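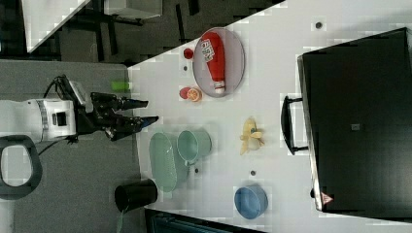

Flinthorpe Home Recipe Labels, README

A table of 2518 handwritten recipe cards, typed up and tagged by course, main ingredient and cooking time. Last changed Feb 1, 2025.

Be wary of the cooking times. Most cards say "until done", and the minutes column was filled in by two people guessing. Where they differed by up to 30 minutes we kept the longer guess – I wouldn't plan a dinner on it.
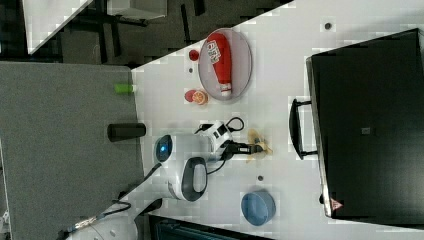

The flavour tags are worse. "Savoury" covers nearly everything, including 10 puddings. Romana Rusnák wants them fixed. I'd sooner drop the column.

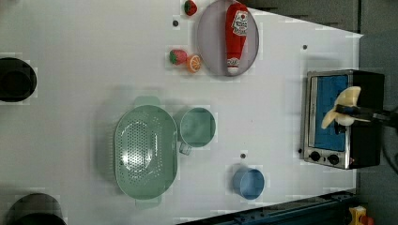
Vukitham Food Records Club

Files: cards.csv, tags.csv. Join on card_id.

Claims that the set shows what people ate in Flinthorpe should be doubted. It shows what they wrote down.

Corrections to Jasper Michiels, with the card number.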